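Playroom Pantry, Cultdale

We moved the play food out of the big wicker trunk in December, and it took me two whole evenings to get it sorted, mostly because I kept stopping to play shop with it myself!

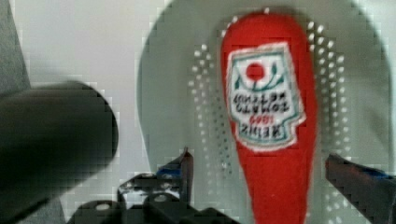 The trunk had been getting heavier for years, what with birthdays and the toy swap at the Cultdale hall, and by fall the lid wouldn't close unless somebody sat on it. So everything came out onto the rug, and I put the kettle on and got going.

Ketchup, with its Heinz label and the little tomato between green leaves. It looks a bit fuzzy and soft, like felt, and it went straight into the round gray dish with all the holes, upside down, just the way ours stands in the fridge door.

The bread and cheese have a low shelf to themselves now (Prerka, the 30 inch one), which my youngest calls the bakery and guards pretty fiercely before breakfast.

I bought a pack of 60 paper tags from Catutia for the bins and have used maybe a third. If you have little ones who can't read yet, draw the thing on the tag. My carrot is terrible and they still know what it is.

Fruit next, once I find the other half of the pear.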